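Tridow Paired Hand Grippers

Sold as a set of 2, left and right
Listed by Kevance Equipment

Tridow makes a simple claim for this set: give a person two hand-held grippers, let them do ordinary chores, and you come away with examples a robot arm can learn from. We stock it and we think it is worth a look. We also think the brochure promises more than a buyer should count on.

Start with what works. There is no robot to haul around. A new operator can be picking up small objects within minutes, and recording in someone's home is a lot easier than building a fake kitchen in a lab. The fingers are thick black plastic with open triangular cutouts, and they have textured rubber pads along the inner tips. The pads are the part you will replace most often, so order spares with the set. 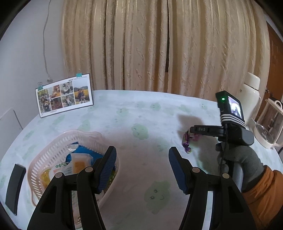 Table work with the set: wrapped candy on the cloth, packaged snacks in the basket.

Now the doubts. "Natural motion" is the phrase Tridow likes best. People holding these things do not move naturally. They slow down, they turn their wrists in odd ways, and they get tired. Our own trial operators wanted a break after 27 minutes. Plan your sessions around that and ignore the all-day talk.

Snack wrappers are a fair test, being slippery and crinkly and never the same shape twice. But a person can squeeze and wiggle through a bad grasp in ways your arm may not be able to copy. Tridow gives no figure for how many recorded grasps carry over to a real arm. We asked. Until there is one, run a small batch on your own hardware before paying for a month of recording.

The Acharya sorting software is sold separately. It flags clips with lost tracking, but it will not tell you whether a clip is any good. Someone still has to watch them.

In the box: 2 grippers, cables, spare pads
Warranty: 2 years, pads excluded
Ships from: Clillwood warehouse
Returns: unused sets only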